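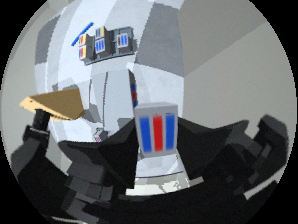 Azul, rojo, azul sobre gris.

Lectura: 2 min

Llevo desde mayo dándole vueltas al color del pasillo y por fin me he decidido: ¡rayas! Verticales, anchas, sin miedo. Mi pasillo es estrecho y más bien oscuro, y siempre lo había pintado de blanco por pura pereza (y porque el bote de blanco ya estaba en el trastero, para qué mentir).

El plan es dejar un gris clarito de fondo y meter dos azules con un rojo en medio. Compré 16 rollos de cinta de carrocero en Nulter, que son muchísimos, ya lo sé, pero estaban de oferta y me vine arriba. La pintura es de Brultus, mate, y huele bastante menos que la del año pasado.

Lo que me tiene frita es el remate con el techo – allí la pared hace una curva rarísima y la cinta se despega cada dos por tres. De momento he pintado solo el trozo del perchero y me encanta, aunque el rojo de noche tira un poco a teja. Este finde sigo con la otra pared, si me aguanta la espalda.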